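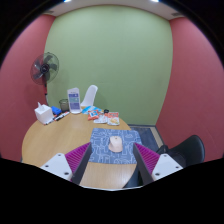
How a Pedestal Fan Works

A pedestal fan is a fan on a pole. The pole lifts the fan head so that the air it moves reaches people who are sitting at a table or standing up. A desk fan does the same job from a lower position.

The main parts

The head holds the motor, the blades and the grille. The motor turns a short metal rod called a shaft. The middle part of the blade set, called the hub, fits onto the shaft. When the shaft turns, the hub and blades turn with it.

Look closely at a fan blade when the fan is switched off and unplugged. It is not flat. Each blade is set at an angle, a little like the thread of a screw. This angle is called the pitch. As the blade turns, its slanted face pushes air forward. More air then moves in from behind the fan to fill the gap.

The grille is the cage around the blades. It lets air through and keeps fingers out. Never put a pencil, a marker or anything else through the grille.

Does a fan make air colder?

No. A fan moves air but does not cool it. The motor gives off a small amount of heat, so a fan running in a closed room with nobody in it makes the room very slightly warmer.

You feel cooler for two reasons. First, your body warms the thin layer of air next to your skin, and the fan blows that layer away. Second, sweat takes heat from your skin when it turns into vapor. This is called evaporation. Moving air speeds it up.

Air in a small room

In a small room with the door shut, a fan stirs the same air again and again. Fresh air has to come in through a door, a window or a vent. A vent is an opening in a wall or ceiling that air can pass through. Some vents bring air in and others take it out.

Test it: the tissue strip

Kenta Tsuji and Riku Oshima ran this test at the Irkgate children's science club in July. You need an adult, a fan, a tissue, tape, a ruler and a tape measure.

Cut a strip of tissue 16 cm long and 2 cm wide. Tape one short end to the ruler. Ask the adult to turn the fan to its lowest speed. Hold the ruler 60 cm in front of the grille with the strip hanging down. Write down how far the loose end moves. Step back and measure again.

At the first position, Riku's strip moved some 13 cm. It moved less each time he stepped back. Air leaving a fan spreads out and slows down as it mixes with the still air near it.

Words to know

Evaporation: a liquid changing into a vapor.
Hub: the center part that holds the blades.
Pitch: the angle of a blade.
Shaft: the rod turned by the motor.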